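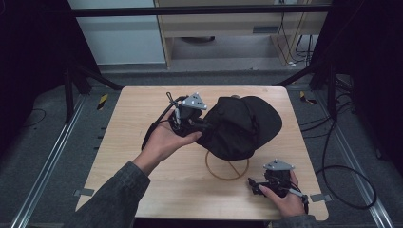 Warum bricht der Export der Artikelliste nach 3.000 Zeilen ab?

Der Exportdienst von Grindum hat ein voreingestelltes Zeilenlimit. Es gilt pro Datei und lässt sich unter Verwaltung – Export – Grenzwerte anheben.

Ticketverlauf, Mandant Harholm, August 2023

Meldung: CSV endet ohne Fehlermeldung, Artikel ab Warengruppe 19 fehlen.
Prüfung: Datenbank vollständig, Filter leer, Benutzerrechte in Ordnung.
Versuch 1: Export als XLSX. Gleiches Ergebnis.
Versuch 2: Grenzwert auf 0 (unbegrenzt) gesetzt, Dienst nicht neu gestartet. Keine Änderung.
Versuch 3: Dienst neu gestartet. Export vollständig, Laufzeit 4 Minuten.

Offen: Umlaute in Spalte 2 werden beim Import in Gusley falsch dargestellt – vermutlich Zeichensatz, eigenes Ticket angelegt.

Status: gelöst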